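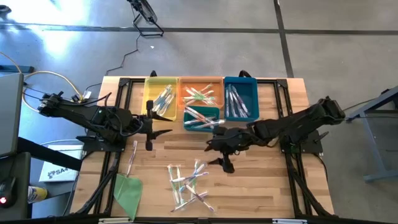

Gravel season again

Every January the phone at Tiedemann starts ringing with people whose driveway has moved. It was outside their house in October, and now a good share of it is in the road.

Loose gravel on a slope will always travel, and no amount of raking on a Monday morning will talk it out of it. If your drive falls towards the street, ask us about grid panels under the stone, or a resin-bound surface if you're tired of the crunch. Our crew relaid a 65-metre drive in Nerkum last autumn, 42 tonnes of stone in all, and took away an impressive number of dead tennis balls.

Edging matters as well. A proper kerb set in concrete costs more than the bendy plastic sort — and you only buy it once.

Site visits are free within 7 miles of the yard. Please move the car first. We do ask, every time.

3 comments | 12 shares

Related items
Block paving and the weed question
Does your patio need a drain?
Steps that don't wobble

© Tiedemann Paving & Driveways | Contact the yard | Back to top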